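How to Budget for a Small Robot Arm Cell

By Ursina Gruber

Most first budgets for a robot arm are wrong in the same place. The price of the arm is correct, because it came off a quote, and everything that goes next to the arm has been guessed. I have helped put together four of these budgets for small shops and one for the training center at Skemdale. The steps below are in the order I now use.

Step 1. Write down the job before you ask for prices

One page is enough. State what the part is, what it weighs, where it starts, where it ends up and how many you need per shift. At Skemdale the page said: pick molded lids from a tray, place them on a fixture, 400 per shift, one operator nearby. Send the same page to every supplier so the quotes can be compared.

If the parts come in more than one size, list every size. Leaving out the odd one is how you end up buying a second set of fingers in month three.

Step 2. Make five headings

Open a spreadsheet and give it these headings:

Arm and controller
Gripper and fingers
Cameras, lenses, cables and lights
Table, guarding and power
Labor, training and spares

Put a number under each, even a poor one. Mark it Q if it came from a quote and G if it is a guess. When Kibet Massawe did this for the Skemdale cell, three of the five headings were all G. He spent the next two weeks on the phone turning them into Q.

Step 3. Price the gripper with the fingers

Grippers are often sold with blank fingers or none. Ask what a finished pair costs, how long they take to make and what a replacement pair costs. Buy two pairs at the start. If you plan to print your own, enter the hours as labor.

Check the payload again once the gripper is chosen. The gripper, the wrist camera and its bracket all come off what the arm can lift.

Step 4. Treat the cameras as their own purchase

A camera is cheap next to an arm, so it tends to get added at the end as a single line. Break it up. You want the camera, the lens, the bracket, the cable, a spare cable and the lighting each on a row.

Cables are the part that fails. A cable running to the wrist bends with every cycle, so order the high-flex type and ask for the bend radius in writing. We keep two spares and have used both.

For a wrist camera, the figure to look for is the minimum focus distance. Measure from where the lens will sit to the part at the moment of the pick, and compare. If the lens can't focus that close, you will need a different lens, a longer bracket or a second camera fixed above the table. Price the second camera now. At Skemdale it came to $221 with the mount.

Step 5. Ask for a trial before you order

Any supplier who wants the sale should let you run your own parts for half a day. Mbwambo lent us a bench for a morning in January, and Vistance let us use their shop from 8 a.m. until lunch. Bring 100 real parts, including scratched ones. Save everything the cameras record, from the approach through to the release, and go through it with the supplier before you leave.

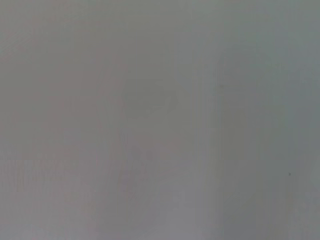 Write down what you had to change during the trial. Each change is a possible row in the budget: a darker mat, a different lens, a taller stand. Atieno Ondieki kept this list for us and it added four rows.

Step 6. Add the labor

Count the hours for assembly, programming, testing and training two people. Training only one leaves you stuck when that person is out. Use your real hourly cost, with benefits. If the supplier offers commissioning at a flat rate, ask how many days it covers and what an extra day costs.

Step 7. Set the reserve

Add up the G rows and hold back a quarter of that total. For us it came to $3000, and we spent most of it on guarding after the safety review asked for a second panel. Keep the reserve on its own line so it doesn't get traded away when someone wants a bigger arm.

Step 8. Put dates on the payments

Suppliers usually ask for a deposit, a payment at shipping and the rest at acceptance. Get the acceptance test written into the order, using the numbers from your one-page job sheet. Eusebio Arrieta, who handles purchasing at Drendthorpe, won't release the last payment until the cell has run a full shift at the stated rate, and I have copied his wording into every order since.

Save the finished spreadsheet with the quotes attached, and fill in a column of actual costs as the invoices arrive.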